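The slow decline of the copper line

In the hills above Primham the last copper telephone exchange is a brick building the size of a double garage. It was opened in July 1962 to serve 66 subscribers, and the original distribution frame is still bolted to the rear wall. When the line is withdrawn, the 75 properties that now depend on it will move to a fibre service, and the building will be sold.

Copper has one property that fibre lacks: it carries its own power. The exchange feeds a nominal 50 volts down each pair, enough to work a plain telephone during a mains failure. Glass carries light and nothing else. Every fibre connection therefore needs mains equipment at the customer's end, and when the mains goes off the telephone goes with it unless a battery has been fitted.
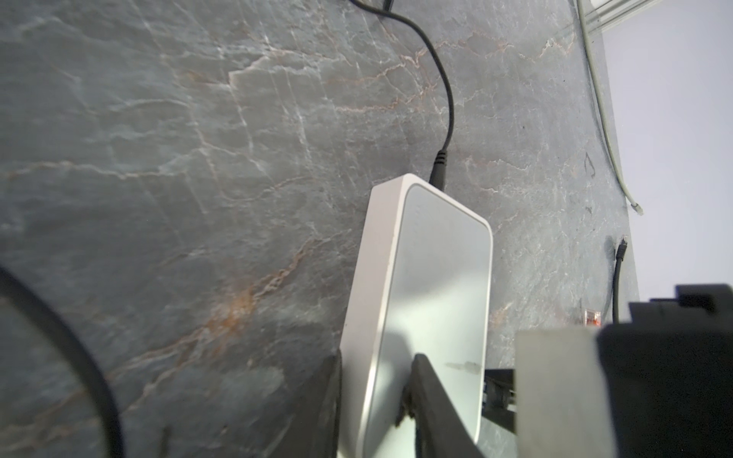
Ilze Koppel spent eleven years on rural faults before moving to network planning. Her records for the Primham route show that most failures had a dull cause. Water enters a joint, the insulation resistance falls, and the customer hears a crackle that gets worse after rain. Paper-insulated cable is the worst offender. Later polythene cable, filled with petroleum jelly, lasts far better but is unpleasant to joint in cold weather.

The cost of this work is hard to defend. The Primham route has 2,838 metres of overhead cable and a longer buried section under the reservoir road, where nobody has an accurate plan of the ducts. One repair there in 2021 required three separate excavations. The fault was found in the third, beneath a field gate.

Broadband settled the matter. Signal loss on a copper pair rises with both distance and frequency, and a house 2,000 metres from the cabinet receives a small fraction of the speed available next to it. Thicker conductors help a little. Bonding two pairs helps rather more, provided that two sound pairs can be found.

Torbjørn Engebretsen, who surveys poles for the replacement scheme, expects to reuse most of the existing route. Fibre is light, and a pole that is sound at the base will take it without extra stays. Decay just below ground level is the usual reason for rejection – a hammer test finds most of it, and a probe finds the rest.

The recovered cable will go for scrap. The distribution frame has been offered to the museum at Mollavura, which has yet to measure its doorway.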